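June 24, 2019

# Thibodeaux back in training with Folwood after knee operation

Vaughn Thibodeaux took a full part in Folwood's pre-season session this morning, his first with the rest of the squad after a serious knee injury kept him out for most of last season. And what a welcome he got! The whole group lined up on the halfway line and clapped him all the way out to the far goal, where he promptly joined in a passing drill and got shouted at for being too slow on the turn, like everybody else.

The centre-half, who has 47 goals from set pieces in Folwood colours and is still the man every visiting defence worries about at corners, was hurt in the home match against Stemeck. He had surgery the following week and spent the winter on a rehab programme that he describes as "mostly stairs, then more stairs".

"I slept about two hours last night," he said afterwards, still in his boots. "I felt like a kid before a school trip. The knee is fine, the lungs are terrible, and I loved every minute of it."
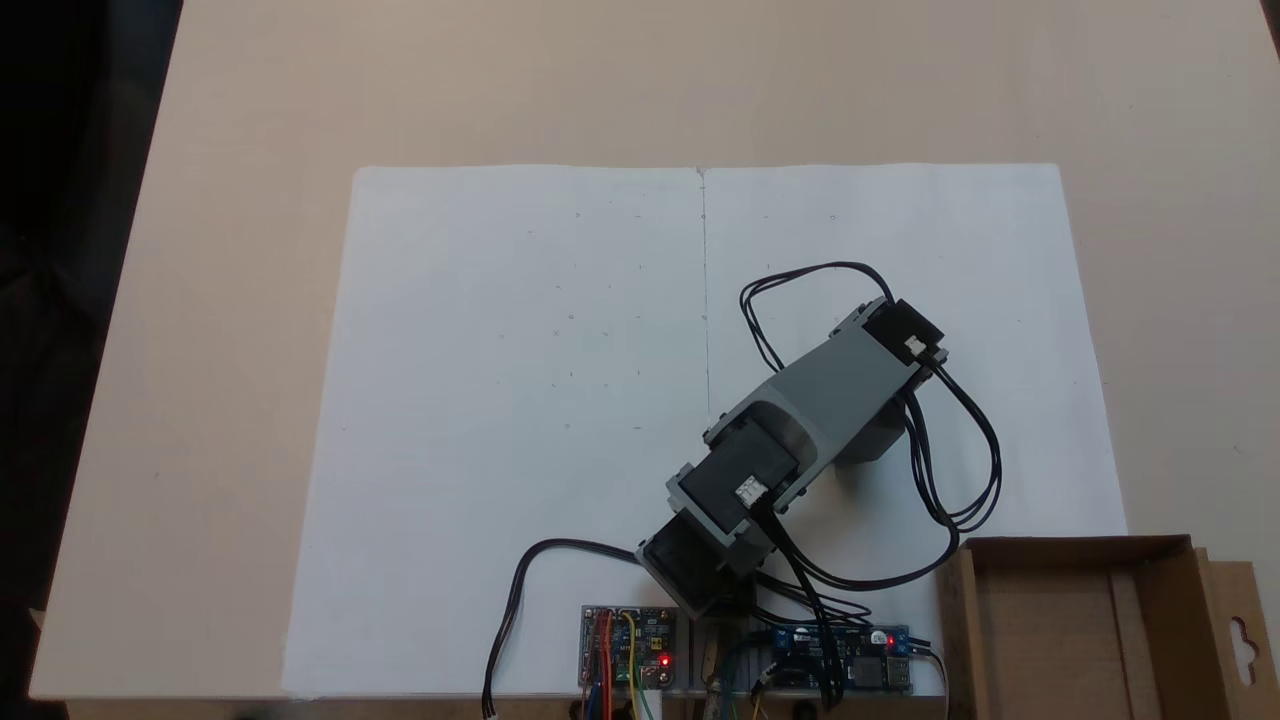 ## Ó Briain: no rush

Head coach Catríona Ó Briain was smiling as widely as anyone, but she won't be hurried into naming a date for his first match. Folwood open their league season away to Ralia in August, and she would only say that he has a chance of being on the bench.

"He'll tell you he's ready for ninety minutes tomorrow, and he isn't," she said. "We'll give him twenty in a friendly, see how he is the next morning, and then talk about thirty. He has waited this long. I want him for the whole season and for the cup as well."

He will wear a light support on the knee for contact work and will skip one session a week for the time being. The medical staff want to see him sprinting flat out on grass, two days running, before he is cleared to play.

## Five friendlies

Supporters should get plenty of chances to see how he is coming along. Folwood have lined up 5 friendlies, starting with a home game against Quiambao, who finished third in the division above and play some of the most watchable football in the region. Last summer's meeting between the two ended 3-3, with the equaliser coming off the referee's back, so it has a bit to live up to.

Stemeck are the visitors for the last of them. Thibodeaux laughed when asked whether he had noticed.

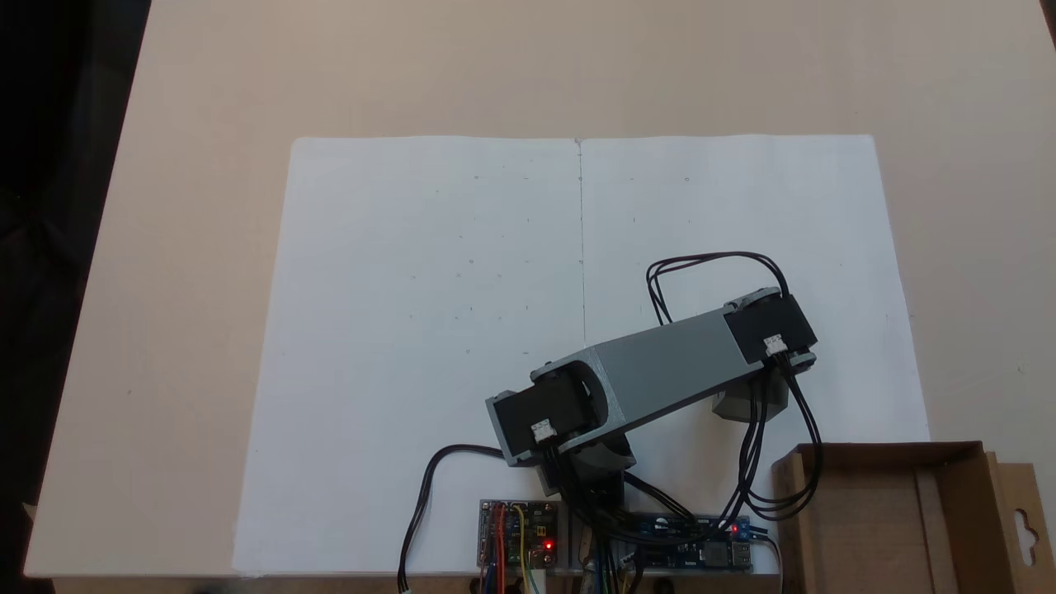

"I noticed," he said. "They sent me a card when I was in hospital, signed by the lot of them, including the lad who landed on me. No hard feelings at all. I'd still like to score against them."

Ticket news is good too. The club has sold 787 season tickets so far, well up on the 600 it had shifted at the same stage a year ago, and the covered end is nearly full. Under-16s get in free to every friendly with a paying adult, and gates open an hour before kick-off.

Training at the ground on Wednesday evening is open to the public. Bring a coat, the main stand is having its roof seen to and there's no shelter on that side.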